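Folding Methods for Slippery Fabrics
Final report, Household Textiles project
Group members: Zohreh Talebi, Davoud Karimi, Rochelle Rakena
Supervisor: Ladan Nazari
Submitted 2020-01-06

1. Background

Cotton towels and sheets stay where you put them. Satin-type cloth does not. It slides on itself, the layers shift while you are folding, and the creases show more because of the shine. Our group wanted to find a folding method that one person could do on an ordinary table and that left the fewest visible creases after storage.

2. Materials

We used pillowcases and flat pieces with a satin finish, all white or off-white, plus cotton pieces of similar size for comparison. Everything was washed once before the first trial. We worked on a table in the Malley building because the floor there is level and the room is quiet in the afternoon.

3. Method

We compared three folds: halves, thirds, and a loose roll. Each person did 25 folds of each type, spread over several sessions in November. Before each fold the cloth was laid flat with the hem at the far side of the table and smoothed by hand from the hem toward the person folding. Folded pieces were stored on a shelf for 15 hours under a 700 gram board, then opened and graded for creases on a scale from one to five. Two people graded each piece without knowing which fold had been used.

4. Results

The roll gave the lowest crease scores on satin. Thirds came second. Halves were fastest but left a sharp line down the center that was still there after smoothing. For cotton the three methods were close, and we would not choose between them on these numbers.

Starting position mattered more than we expected. When the hem was not parallel to the table edge, the error grew with each fold and the last layer stuck out at one corner -- sometimes enough that we had to start over. Smoothing with a flat palm worked better than pulling at the corners, which tended to move the wrinkles to the middle.

5. Problems

Grading was harder on satin than on cotton. A soft ripple can look like a crease when the light comes from one side. We should have fixed the lamp position from the start.

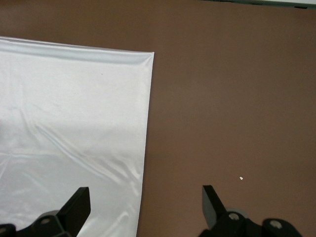
Figure 1. White satin-like cloth on the brown tabletop, with the hem along the top and wrinkles across the middle.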